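Resden Open Day: an afternoon with the robotics club

Posted July 2, 2022

I only meant to stay an hour. The Resden building is a fair walk from the Cheon tram stop, I'd forgotten my water bottle, and the leaflet promised "student project demonstrations", which could have been anything. I ended up being one of the last visitors out of the door, and I'm already trying to talk my nephew into applying.

Getting in

Entry was free and you signed a sheet at the desk for a sticker. The ground floor had the usual things, course leaflets, a bridge-building table for younger children, a very good lemon cake. Go up the stairs and turn left for the robotics club, which had the smaller rooms at the end of the corridor. There's a lift too, but the sign for it is easy to miss.

The Luvolmont talk

Yoon-hee Bang opened with a short talk on Luvolmont, last year's project, a line-following cart that the club entered in a regional contest. It came nowhere near winning and she was very cheerful about that! The wheels slipped on the contest floor, which was shinier than the one they had practised on, and she passed one of the old tyres round so we could feel how smooth it had worn. She was good at explaining things to people like me who have never programmed anything. Someone's grandfather asked a long question about batteries and got a proper long answer.

Flukura, the new one

This was the part I loved. Flukura is this year's project, and the idea is that you teach a robot a small job by doing the job yourself. You hold a gripper in each hand, pick things up, put them down, and the recordings become the lessons. The club wants 100 good recordings of each task before they try any training, and they are strict about what counts as good. A fumble in the middle means the whole go is thrown out.

Hae-won Yook, who leads the project, took us through a task sheet. I had expected something grand and it was all little household jobs (putting an object into a bowl, moving a bowl across the table, that sort of thing). Then she asked us to think about how we do them. Which hand goes first? Where does the other hand wait? I have put things in bowls all my life and couldn't tell her. The students argue about it quite seriously, and the sheet had pencil notes all down the margin.

She also talked about pace. Beginners go far too fast, apparently, and snatch. The club's advice is to move as if you were carrying a full cup of tea, and to open the jaws fully before you go near anything.

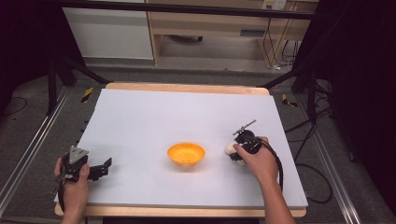 Two views from the Flukura table, the first with the orange bowl and the second from one of the grippers, jaws apart. 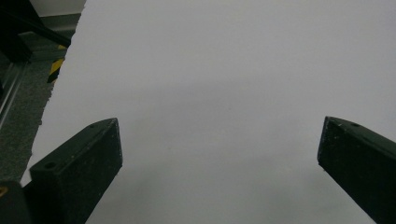 If you want to go

The club is running another open afternoon in August, and the desk had a list for names. Get there early if you want to hear the talk sitting down, as there weren't many chairs. Bring questions, because the students clearly enjoy them, and ask to see the task sheet with the pencil notes. The lemon cake goes fast. I had two slices and would have had a third.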